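Home | Forums | Builds | Wiki | Log in
Search this board... Go

Humanoid at a standing desk - arm droop at full reach

treloar_bench
Both arms forward over the desktop, wrists sag after 5 minutes of holding. Loop runs at 1,000 Hz. Gravity comp is on, hand mass included.

pamon8
Shoulder gains. Raise them.

grelan_k
Disagree. Check cable drag first. A bundle looped over the shoulders and down the back loads the joints and isn't in your model.

treloar_bench
Gains are already near the limit, it buzzes above that. Cables do run that way on mine.

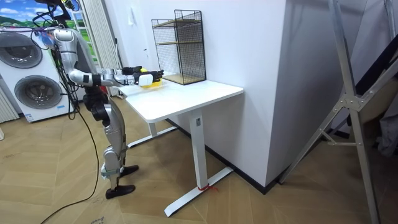 Will reroute on Tuesday and log torque again with the same pose and grip.

pamon8
Still say gains. Post the log.

Contact | Copyright Cluvitz Boards | Back to top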